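Theano Kouris
Finished the wipe-down of the elevator call plates at the Durville building this afternoon. Few notes for whoever has the next round.

Stainless shows every fingerprint. Damp microfiber first, then a dry one, always along the grain. No spray straight on the plate – it gets in behind the button rings.
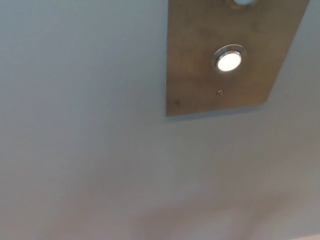 The lobby is the worst because everyone goes through it. I do that one twice a week and the upper floors once.

Go easy near the screws. Grime sits in the heads and a cotton swab gets it out. Same for the edges where the plate meets the wall.

Keep polish off the paint. It left a shiny patch on 14 last August and we had to repaint that whole section.

I've been using the Drilberg cloths. They hold up fine in the wash, just skip the fabric softener.

Stairwell rails are next, starting from the top floor.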